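4. Your first warm wash

You've got the Jostlow leveled and plumbed in, so now comes the fun part! Brushed and fuzzy fabrics come out of this machine wonderfully soft – give them their own load the first time.

1. Turn bright items inside out and close any zippers.
2. Fill the drum loosely, up to 65 percent full.
3. Pour detergent into the left drawer. Skip the softener.
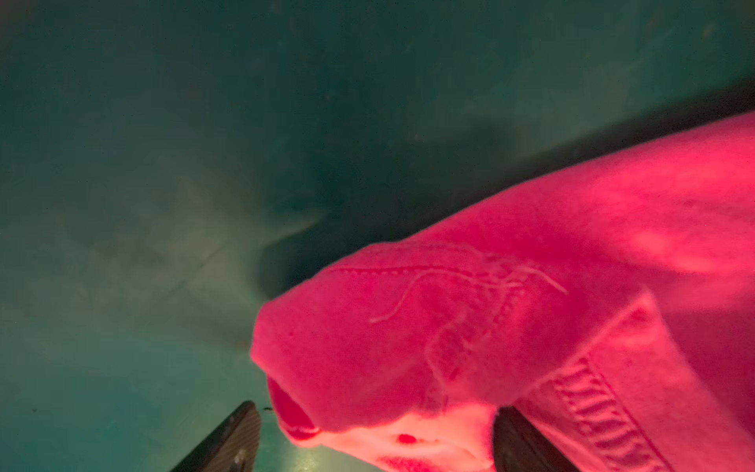

4. Turn the dial to Gentle and set the spin to 400. The 900 setting is great for towels, but it's hard on anything with a nap.
5. Press Start and wait for the door to click.

Note: New reds and pinks can bleed, so wash them alone twice.

Caution: Never open the drain filter after a 70 °C cycle until the machine has cooled.

For drying times, see section 5.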